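**Open day at Clarngate: can visitors try the hand grippers, and is it good for a child?**

**Izzati Wibisono**, June 26, 2019

I would like to bring my son to the robotics open day at Clarngate in July. The programme says "demonstration of picking and packing", and there is a fee of $2 for the workshop room. Does somebody know if the visitors can hold the grippers by themselves, or do we only watch? He is nine and he gets bored when he must stand behind a rope. Also, is there parking?

**trurkico_fan**

Parking yes, but it fills early. I did not go in the workshop room so I can't say.

**Melati Harahap**

I visited last year, when Imstead organised it, and I can tell you what I remember. Please check the programme, maybe some things are changed.

You can hold them. Each turn was 60 seconds, and the line was long after lunch, so go in the morning. The gripper has two fingers which you close with your own hand. Hard boxes are easy. Snack bags are more difficult, because the bag folds in the middle and your colour of face changes when everybody is watching! My advice for your son is to close slowly and take the bag near its centre.

The talk from Thampi was too technical for my daughter, but I enjoyed it. The speaker explained that they recorded 2000 grasps and threw away 472 of them, mostly for bad lighting.
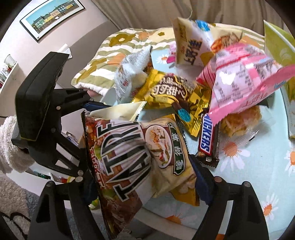
After the talk they let the children ask anything they wanted, and this part my daughter liked the most.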